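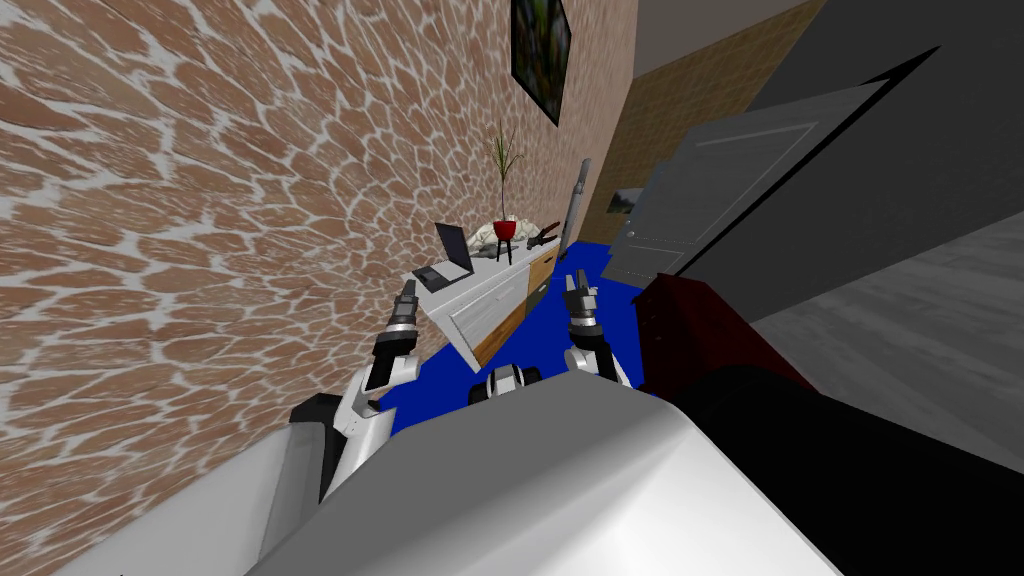 Flirnora, the little walking game I have been making since January, has a texture budget of 1020 megabytes, and last weekend I blew through it with a single room. I'd love to blame the engine. The trouble was that every surface had its own material at full size, including ones the player passes in two seconds. Take a flagstone wall like the one up there, with beige and tan stones and thick white mortar lines. It can be one tiling texture and a normal map, and it will hold up fine from across the room. Mine had three, plus a dirt layer I'd painted by hand and was very proud of. You couldn't see it. I checked with the lights up.

So I spent Friday evening merging things. The prop list for the Batdale level stood at 214 materials, a good share of them called "Material.003" or some close relative. I got it down to 20 by putting the small stuff on shared atlases and deleting a teapot that was modeled inside and out. The lid doesn't even open. It had over 3000 faces and I'm still a bit sad about it.
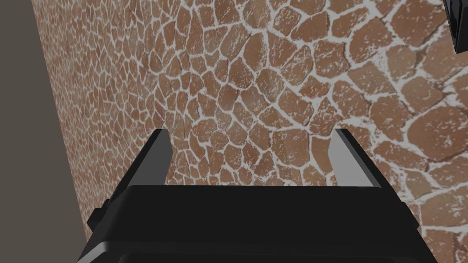

Should you build the atlas before or after you unwrap everything? Unwrap first, at least roughly, so you know how much space each prop wants, then pack them together and fix the seams last. I did it the other way around and got a bookshelf with the sharpness of a wet napkin.

Next up is lighting, where I plan to bake everything, regret it, and bake it again. The Nilsuwan level is still gray boxes, and I've decided that counts as a style until somebody complains. If you want the atlas layout I ended up with, it's in the Hovisitz folder on the downloads page, next to the old one I keep forgetting to remove.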